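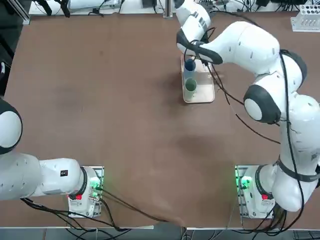

Clear rectangular tray with a green container and a blue-topped tube.

Color coding of household containers is the practice of assigning a color to a vessel, lid or holder so that its user or contents can be identified without reading a label. It is used in homes, day nurseries and shared kitchens. The color may be molded into the plastic, printed on it or added as a removable band.

Coding systems are divided into user codes, in which each person keeps one color, and content codes, in which the color stands for a substance. Mixed systems are prone to error when one color carries both meanings. 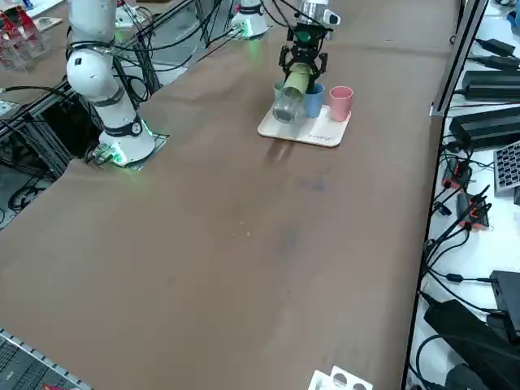

Long table with a brown, slightly mottled surface.

Background color affects legibility. Pale greens and yellows separate poorly from white shelving, while saturated blue remains distinct on most surfaces. In a trial by Firouzeh Sadeghi covering 2692 retrievals, errors were most frequent under warm lighting.
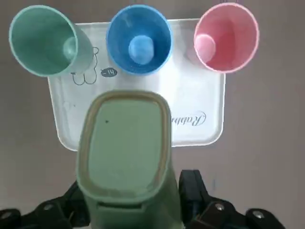

Wall storage adds a second code, that of position. Where cup and peg share a color, a misplaced cup is noticed sooner, and users with color vision deficiency can rely on the order of the row. The Stimeo nursery range, sold in sets of 40, repeats each cup color on its peg.

Pigment stability limits service life. Nele Steinbach recorded visible fading in pink samples after 73 wash cycles; blue samples from the same Doltex batch showed none. 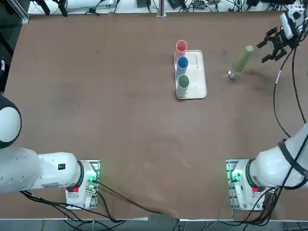 Content codes have no common standard. Jinow uses green for dry goods and Shahbazi uses it for cleaning products, so containers from the two makers are normally stored apart.

See also: Color vision deficiency; Kitchen storage; Labeling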